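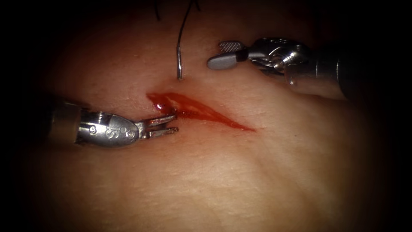
Sturkier「Otisden」 10インチ盤レビュー

印刷する | メールで送る

Sturkierの新作が10インチで出た。レーベルはWallen、プレス枚数は775枚、手元の盤は国内の通販で2,509円だった。全五曲、両面あわせて24分。前作のフルアルバムが一時間を超えていたので、長さだけでもかなり印象が違う。

このバンドを知らない人のために書いておくと、ボーカルのZohreh NikzadとドラムのHywel Landegの二人組で、ギターとベースもほぼNikzadが弾いている。初期のデモはカセットのみで、音質はひどかった。リフの輪郭がほとんど聞き取れず、スネアだけが前に飛び出してくる。あれが好きだという人もいるが、自分は二回通して聴いてやめた。フルアルバムでは逆に音を整えすぎて、後半の長い曲が重たく感じられた。今回はその中間に落ち着いている。

A面は三曲。一曲目の「灰の門」は前置きなしにブラストビートで始まる。ブックレットには曲ごとにテンポが書いてあって、この曲は196。数字としてはこのジャンルで特に速いほうではないが、ギターが細かく刻み続けるので体感はもっと速い。一分半を過ぎたところで一度ドラムが抜け、ギターだけが同じリフを四回繰り返す。四回目に半音ずれた音が重なり、そのままドラムが戻ってくる。ここの入り方がうまい。

二曲目はミドルテンポで、古いスラッシュの影響が強い。リフは単純で、正直なところ一曲目の後だと少し物足りない。ただ、ベースの音がこの盤でいちばんはっきり聞こえるのはこの曲で、低音の歪み方を確かめたいならここを聴くといい。三曲目は一分少々の間奏のようなもので、持続音と遠くで鳴る鐘、それにNikzadのささやき声が入る。歌詞カードに記載はない。

B面は二曲で、どちらも長い。四曲目の「Otisden」が表題曲になる。遅いリフから始まり、途中で三拍子に変わって、最後にまた遅いリフに戻る。構成としては前作の最終曲とよく似ている。違うのは声の扱いで、前作では深いリバーブの奥に沈んでいたのが、今回はほとんど乾いた音のまま中央に置かれている。息継ぎまで聞こえる。Nikzadの声は高めのがなり声で、長く伸ばすと途中で割れるのだが、その割れ方を隠していない。好みは分かれると思う。自分はこちらのほうがいい。
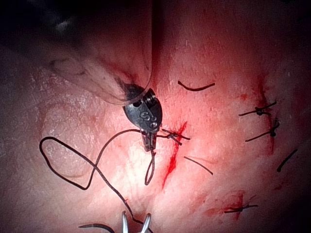 五曲目はライブで前からやっていた曲の録音で、演奏そのものは一発録りに近いらしい。Landegのシンバルがところどころ走っていて、ギターが追いかける形になる。修正しようと思えばできたはずだが、そのまま残してある。終わり方はフェードアウトではなく、アンプのノイズが数秒続いてから切れる。

録音とミックスはGriffithsというスタジオ。エンジニアの名前はクレジットになく、スタジオ名だけが載っている。ドラムは部屋の響きを多めに拾った音で、特にフロアタムに奥行きがある。反面、バスドラムは弱い。小さめのスピーカーで聴くと、ブラストの部分でバスドラムがベースに埋もれてしまう。ヘッドフォンに替えるとだいぶましになった。デジタル版も聴き比べたが、バスドラムの弱さは同じなので、カッティングのせいではなくミックスの段階での判断だろう。高域はデジタル版のほうがきつい。長く聴くなら盤のほうが楽だった。

盤の状態について。黒盤で反りはなし。A面の冒頭に小さなパチパチという音が二、三回入ったが、クリーニングしたら消えた。B面の内周、五曲目の後半で歪みがやや増える。10インチで片面にこれだけ詰めれば仕方のない範囲だと思うが、気になる人は針とトラッキングを見直したほうがいい。回転数は45。ラベルに小さく書いてあるだけなので、最初33で回してしまい、ドゥームに転向したのかと思った。

ジャケットは厚紙の見開きで、内側に全曲の歌詞がある。黒地に濃い灰色の文字なので、部屋の照明では読みにくい。歌詞は英語が四曲、ペルシャ語の一節が「Otisden」に入っている。対訳はない。内袋はただの紙だったので、自分は静電防止のものに入れ替えた。ダウンロードコードは付属する。紙片が歌詞のページに薄く糊付けされていて、はがすときに印刷が少し持っていかれた。ここは次のプレスがあるなら改めてほしい。

値段については、24分で2,509円を高いと見るかどうかだ。最近の輸入盤の相場からすれば普通で、見開きジャケットであることを考えれば安いほうかもしれない。デジタルだけならもっと安く済む。五曲目の演奏だけが目当てならデジタルで足りる。

前作で長さに疲れた人には今回のほうが合うはずだ。デモの荒さを求めている人には、まだきれいすぎるだろう。自分の順位では一曲目と四曲目が並んで上、次が五曲目、だいぶ離れて二曲目。三曲目は順位をつけるような曲ではないが、レコードで通して聴くときは飛ばさない。

なお、Wallenの直販には帯のような紙を巻いた版もあるそうだが、中身は同じとのこと。3月の時点では通常版がまだ二店舗に残っていた。

評価:8/10

印刷する | メールで送る

最近のレビュー
・Sturkier 初期デモ集 カセット再発
・Wallen レーベル・サンプラー第三集
・Hywel Landeg ソロ名義のノイズ作品
・Griffiths録音の三枚を聴き比べる
・10インチ盤の保管用外袋 四種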